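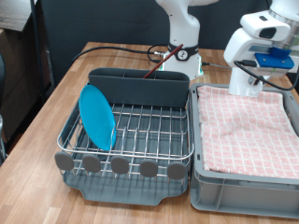 3. Loading the Lonuler rack

3.1 Set the wire basket on the drip tray with the curved lip toward the front edge of the counter or table.

3.2 Stand the utensil caddy at the back of the basket. Chopsticks and other long, thin items go here.

3.3 Stand plates on edge, with the lower rim between the wire rods. Start at the left side and work across.

3.4 Lay a folded towel flat in a shallow tray beside the rack. A plastic storage tray works well. Use it for lids and anything that will not stand up in the basket.

Note: Leave wet dishes for at least 45 minutes before putting them away.

CAUTION: Do not put more than 400 g in the utensil caddy. Empty it before lifting the basket.

3.5 To clean, lift the basket straight up, pour out the drip tray and wipe it with a soft cloth. Do not use steel wool on the rods.

For replacement caddies, quote part 735.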